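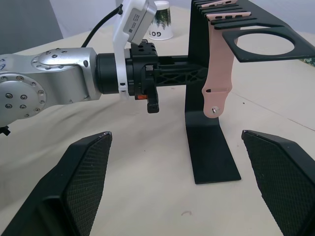
Hollden remarked that a watch stand is only worth having if you can get the strap on and off without looking, and that most people give up and use the windowsill. We took that as the starting point for our report.

A Stand for Watches and Straps
May 7, 2000
By the Anddale project group

1. Aim

The task was to compare ways of keeping a wristwatch and its spare straps tidy on a small table. Todimix set the budget at 60 for the whole project, including any materials for changes. We spent 2 on felt and nothing else.

2. What we worked with

The black stand has a flat rectangular base and an upright column. At the top is an arm with a row of narrow slots, and at the end of the arm a plate with a large round hole. A strap can be hung by its lugs from the slots, with the buckle end left to hang down by the column. We used a pink strap for most of this part because it showed up well against the black.

We put a cream tablecloth under the stand. It wrinkles when the stand is pushed along, so the cloth has to be pulled flat again before measuring anything.

3. The watch

Straps are easy to store. The watch itself is harder. If it is laid on its back the screen can be read, but the crown and the side button stick out and get knocked. If it is laid on its side the glass is close to whatever is next to it.
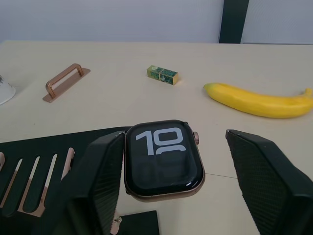
Fig. 2. Rose-gold watch lying face up, screen lit, crown on the right.

We settled on face up, with a clear space on the crown side.

4. Results

The Kurtuluş group lent us their notes from February, which list 470 hangings of a strap on a slotted arm. We did not repeat all of these. In our own shorter trial the lugs went in most easily at the outer slots. The slots near the column were awkward for anyone with large hands.

5. What we would change

Wider slots, and a shallow tray on the base for loose buckles. The felt should go under the base and not on top, where it collected fluff.

The drawings are in folder 1239.

Last updated: May, after marking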